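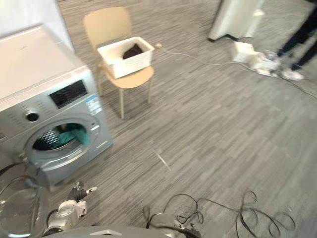
**Laundry corner walk-through, Vanbridge, August**

Okay, washer first and everything else after, same as last time. I did this one mid-morning with a coffee in hand (left it on the windowsill, sorry Kaiwen). Ticks are fine, blanks still need somebody.

## Around the machine

- [x] **Machine level, no rocking.** I leaned on two opposite corners and it stayed put. Lovely!
- [x] **Power cord and plug.** No scorch marks, no nicks, plug seated properly.
- [ ] **Cables off the walking path.** Not ticking this yet. Black cable on carpet is exactly what you catch your toe on with an armful of towels, so please coil anything loose before you start a load.
- [x] **Carpet tiles flat.** I shuffled my feet over the lot like a little kid and nothing lifted. If an edge ever curls up, tell me and I'll bring the tape.
- [ ] **Drip tray.** We still don't have one! Wallness has one that fits, and I've asked Xinyi Cao to put it on the next order. Water on carpet is a pain to dry out.

## Door and drum

- [x] **Door swings freely and the hinge doesn't sag.** It opens out to the left and takes up a fair bit of floor, so look before you step back.
- [x] **Glass free of chips.** Ran a fingertip all the way round.
- [ ] **Drum empty before loading.** Check the lower right of the opening in particular – small things get stuck by the seal there, and a scrap of fabric caught in the door is how you end up with a leak.

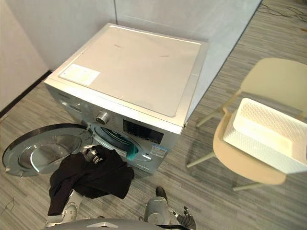

- [x] **Pockets checked on dark clothes.** I went through mine and found 2 coins and a hair clip, so yes, it's worth the bother. Give anything black a good shake too, you can't see a tissue in the folds until it's all over everything.
- [x] **Rubber seal.** Pulled the fold back, wiped it with a dry cloth, no splits.
- [ ] **Filter.** Last cleaned by Kaiwen Tian, who wrote "fine" in the book and nothing else. A bit more next time please!

## Controls and labels

- [x] **Knob turns and clicks at each program.** A little stiff, but it was stiff when we got it.
- [ ] **Top wiped down.** It has a few marks and smudges, nothing awful. Damp cloth only, and go easy around the sticker at the front.
- [x] **Stickers left on.** I know they look untidy. The repair person from Ondov asked us to keep them, so no peeling.

## Still open

1. Cables (whoever's in next)
2. Drip tray (Xinyi)
3. Filter (Kaiwen)
4. Top of the machine (me, after lunch)

I'll do the short test wash at 11 tomorrow and stay with it until it finishes. If you smell anything hot while it's running, switch it off at the wall and come find me.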